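Start | Wohnen | Garten | Genuss | Magazin

Vom Glück der langen Sonntage
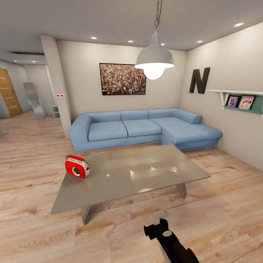 Lesezeit: 2 Minuten

Früher gab es bei uns nach dem Essen Kaffee, dann Kuchen, und dann blieb man eben sitzen, bis es draußen dunkel wurde (und oft noch ein Weilchen länger). Im Juni habe ich wieder damit angefangen: Telefon in die Schublade, Radio an, eine Schachtel Praline auf den Tisch, und wer klingelt, der bleibt. Ach, wie gut das tut! Der Abwasch wartet gern bis Montagfrüh.

Auch interessant:
Vurkwood: 400 Jahre Apfelgarten
30 Kuchen vom Blech

Wir verwenden Cookies. Mehr erfahren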